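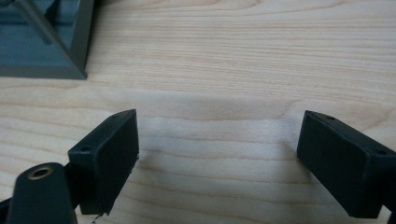 Care and Storage of Leather Belts, Pouches and Scabbards
Workshop Notes, Leaflet 183
Issued by Masier Leather Workshop

These notes are provided for owners of vegetable-tanned leather accessories, including sword belts, baldrics, belt pouches and scabbards. They apply to dyed and undyed pieces alike. They do not apply to suede or to chrome-tanned garment leather, for which separate guidance is available on request.

Before you begin

Work on a clean, level surface, well away from radiators and open fires. Remove all buckles and hangers that are held by screws or laces. Riveted fittings should be left in place. Put the small parts in a lidded pot, and keep the laces with the piece they belong to, as the length is often cut to suit.

Wipe the surface with a dry cloth before laying any leather on it. Grit and metal filings will mark the grain side, and a mark pressed into damp leather is seldom removed completely. Undyed leather also picks up a blue-black stain wherever it meets iron dust and moisture together.

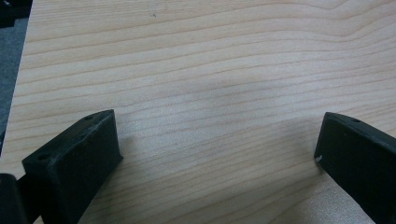
A pale wooden tabletop with a wavy grain.

Cleaning

Brush off dry mud with a soft horsehair brush, following the length of the strap. Mud that is still wet should be left to dry first. A cloth dampened with plain water will deal with most of what remains. Saddle soap may be used on heavier soiling, but sparingly, and the lather should be wiped away before it dries. Attention should be given to the folded edge behind the buckle, where dirt and old polish gather.

Dyed pieces should be tested on the reverse. If colour comes away on a white cloth, stop and allow the piece to dry before trying again with less water. Pieces in the Prurine range are finished with a wax resist and will tolerate a little more moisture than others. Red and green dyes are generally the least stable.

Dry the leather flat at room temperature. A belt may be laid out at full length, grain side up, and turned once. Pouches should be filled with plain paper so that the gusset keeps its shape. 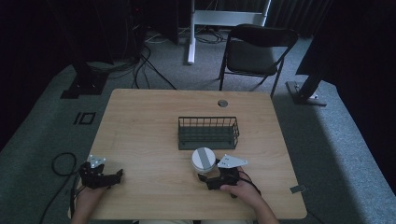

Newspaper is not suitable for this purpose, as the ink will transfer to a pale lining. The paper should be changed when it feels damp to the hand, and the flap left open until the inside of the pouch is fully dry. A scabbard must be dried without the blade in it - the usual cause of rust spots near the mouth of a scabbard is a blade returned too early.

Feeding and finishing

Apply Nerier leather balm with a lint-free cloth in small circles, beginning on the reverse. Three thin coats are preferable to one heavy coat. Leave each overnight before applying the next. Too much balm will soften a scabbard until it no longer holds the blade firmly, so one coat is enough for that item. A 300 ml tin should last most households several seasons if the lid is kept closed.

Cut edges may be rubbed with a little beeswax and burnished with a piece of canvas. Buckles should be cleaned separately and refitted only when both metal and leather are dry. Brass left against oiled leather may produce a green deposit, which can be lifted with a wooden cocktail stick and a dry cloth.

Stitching

Inspect the stitching at the same time, particularly at belt loops and at the tip of a scabbard. Where a single stitch has parted, the thread on each side should be secured before the piece is worn again. Waxed linen thread is recommended. Existing holes should be reused wherever possible, as additional holes weaken the seam.

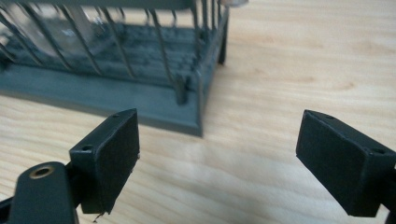
How often should a belt be treated if it is worn only in the summer?

Twice a year is sufficient for a belt in occasional use: once before the season, in April or May, and once before it is put away for the winter.

Storage

Belts should be hung from the buckle or rolled loosely, grain side out. Pouches and scabbards may be kept in a cotton bag in a cupboard with some movement of air. Plastic bags and sealed boxes encourage mould and should be avoided. Light surface mould may be brushed off out of doors, after which the piece should be aired for a full day.

Repairs

The Ebrahimi pattern scabbard has a moulded wooden core and should not be opened at home. It may be returned to the workshop for restitching. Please enclose a note of the fault and remove the blade before posting.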